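「洗濯物を洗濯機へ」 学生ロボットサークルSuvow、家事課題に挑む
シェア 37 コメント 3

朝夕の風がまだ少しだけ涼しい7月の初め、工学系の学生たちでつくるロボットサークル「Suvow(スヴォウ)」の活動室を訪ねました。扉を開けるとまず聞こえてきたのは、モーターの音よりも学生たちのにぎやかな話し声。「もうちょっと右じゃない?」「いや、さっきもそう言って右にしすぎたでしょう」と、なんだか台所で親子が言い合っているような雰囲気で、取材のこちらまで思わず頬がゆるんでしまいました。

Suvowが今取り組んでいるのは、夏休み明けに開かれる学生競技会「Flerico(フレリコ)」の家事部門です。課題は、床に置かれたかごから衣類を取り出し、ドラム式洗濯機に入れて扉を閉めるというもの。人間なら鼻歌まじりに済ませてしまう作業ですが、二本の腕を持つロボットにやらせるとなると、これがなかなか一筋縄ではいきません。

「箱やボールなら形が決まっているので、どこをつかめばいいか計算しやすいんです。でも服は、置くたびに違う形になってしまうんですよね」と話してくれたのは、チームのまとめ役を務める留学生のスマランダ・エネ(Smaranda Ene)さん。ルーマニアから来日し、入学してすぐにサークルの説明会に顔を出したのがきっかけで、そのまま居ついてしまったのだそうです。「最初は見学だけのつもりでした。お菓子が出ると聞いたので」と笑います。

ロボットの名前は「Lazăr(ラザル)」。エネさんが子どものころ、よく面倒を見てくれた近所のおじいさんの名前をもらったといいます。ほかの部員は最初のうち「ă」の字が打てずに困り、今では部の連絡板に「この字はここからコピーしてください」と書いた紙が貼ってあるほど。呼び方もいつのまにか「ラザルさん」と、さん付けで定着しました。部員がねぎらうように声をかける場面もあって、すっかり仲間の一人という扱いです。

練習の進め方は、まず学生が手元の操作器を動かしてロボットに同じ動きをさせ、その記録をもとに動作を学ばせるというやり方です。操作を担当する部員は交代制で、これまでにためた記録はおよそ1000回分。そのうち扉を閉めるところまで通しでできたものだけを選び、腕の動きや速さのばらつきを見比べながら、学習に使うかどうかを話し合って決めています。放課後の活動室では、かごに服を入れる、ロボットが取り出す、また戻す、という作業が延々と続き、部員たちは「家の洗濯よりずっと多い」と口をそろえます。実家で洗濯を手伝うようになったという2年生もいて、ご家族にはたいそう喜ばれているとのことでした。

難しいのは、やはりつかむ場所の見極めだそうです。布の端を浅くつまむと途中で落ちてしまい、深くつかみすぎるとかごまで一緒に持ち上がってしまう。洗濯機の扉も曲者で、取っ手に指をかける角度が少しずれるだけで、つるりと滑ってしまいます。チームでは、かごを置く位置を少しずつ変えながら、どこからでも同じように取り出せるよう調整を重ねています。

今年の春には、学内の起業支援を受けた卒業生の会社「Skuvex(スクヴェクス)」が、部品の置き場と工具を貸してくれることになりました。これまでは工具箱ひとつを複数の班で回して使っていたため、六角レンチの行方をめぐる小さな騒動が絶えなかったとか。「今は探す時間がなくなって、その分練習ができます。ありがたいです」と、整備を受け持つ部員はうれしそうに話していました。

Flericoの家事部門には27チームが出場を予定しています。制限時間は3分。一着でも洗濯機の中に収まれば得点になりますが、Suvowの目標は、かごの中身をすべて入れたうえで扉をきちんと閉めるところまで。昨年の大会では開始早々に通信が途切れ、腕がほとんど動かないまま終わってしまった悔しさがあるだけに、今年はケーブルの確認表を新しく作り、動かす前に二人で読み上げるのが決まりになりました。

取材の終わりに、エネさんに大会が済んだら何をしたいか尋ねると、しばらく考えてから「たたむほうもやりたいです。でもそれを言うと、みんなが疲れた顔をするので、まだ内緒です」とのこと。すぐ後ろにいた部員にはしっかり聞こえていたようで、活動室はまたにぎやかな声に包まれました。

活動室では、見学や体験操作の希望も受け付けています。夏休み中は午後1時から活動しているそうですので、興味のある方は学生課の窓口を通じて申し込んでください。機械の知識がなくても大丈夫、洗濯物の扱いに自信のある方は特に歓迎とのことです。

■関連記事
・Flerico学生競技会、今年の課題を発表
・Skuvex、学生サークルに工具の貸し出しを開始
・自転車部が夏合宿の参加者を募集
・学食に冷やし中華、今年も登場
・図書館の夏季開館時間のお知らせ

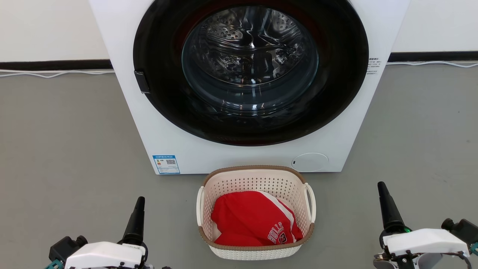

洗濯機の前に置いたかごと、赤いユニホーム。両脇はロボットの手先=Suvow活動室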